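Why does the ending of The Grirnholm Ferry make no sense?

Asked in Movies & TV > Older Films

Watched this last night on one of those free channels with the ads in the middle of sentences. It's the 1938 one, black and white, with the ferryman who gets blamed for the fire at the inn. I followed everything fine until the last ten minutes. Zawadzka (the lawyer) tells the ferryman he's been cleared, they shake hands, and then in the very next scene he's on the boat at night, alone, throwing his coat in the water. Roll credits. Cleared of what, then? Why the coat? And who is the woman on the dock, who I swear had not been in the movie up to that point? My husband says I fell asleep. I did not fall asleep.

3 answers

Marisol Camacho
Marked as best answer

You didn't fall asleep. You watched the short version, and it is a mess.

The movie ran 97 minutes when it opened. The studio, Grallell, decided it was too long for the bottom half of a double bill and took out 14 minutes, nearly all of it from the last two reels. Whoever did it seems to have been paid by the foot. What's missing:

The woman on the dock is Okari, the innkeeper's sister. She had two big scenes, one at the inn before the fire and one at the hearing, and both are gone. In the hearing scene she says she saw the ferryman on the far bank when the fire started. That's what clears him. In the version you saw, the lawyer just walks in with the good news as if he'd read it in the paper.

The coat belongs to the innkeeper. In the long version the ferryman takes it off a hook in the hallway early on, and you see a scorched sleeve when he folds it up after the hearing. So he was there, Okari lied for him, and she's on the dock to make sure he gets rid of it. It's a much nastier movie than the one with the handshake.

I have the long version on a disc from a mail order outfit that no longer exists. The picture is soft and there's a hum all through the trial, but it's complete. If the courtroom goes by in one scene, you have the cut. If it goes on long enough for you to make a sandwich, you have the whole thing.

One warning - some listings say "restored" and mean that somebody turned the contrast up.

bufordlane

I always thought the coat was symbolic. He's throwing away his old life. And the woman is death, or maybe the sea. It's a river but you get what I mean. Not everything has to be explained, people were smarter about movies back then.

Also the remake is better.
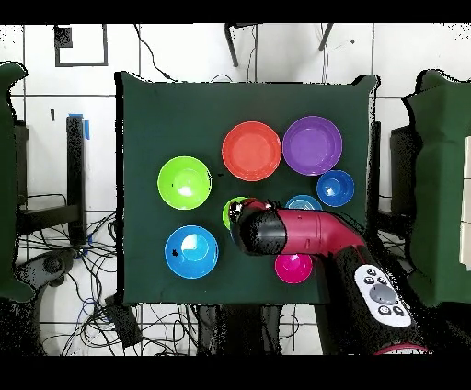 482 Reels

The remake is not better. The remake gives the ferryman a dog so that you'll know he's nice, then forgets about the dog.

Marisol has the plot right, but I'd argue with her on one point. I don't think the long version settles that he set the fire. A scorched sleeve puts him in the building, sure. It doesn't say when. There's a line from Zawadzka in the hearing, easy to miss under the hum, about someone going back in for the cash box, and if you take that seriously then the coat makes him a thief and maybe not a murderer. Okari's face in the last shot can be read either way. I've read it both ways, sometimes in the same sitting.

For the original question, check the running time before you press play. Anything under an hour and a half is the Grallell cut. The free channels all show that one, usually on a Monday afternoon when they figure no one will complain.

Comments (2)

bufordlane: the dog is in the last scene if you look

482 Reels: That is a rug.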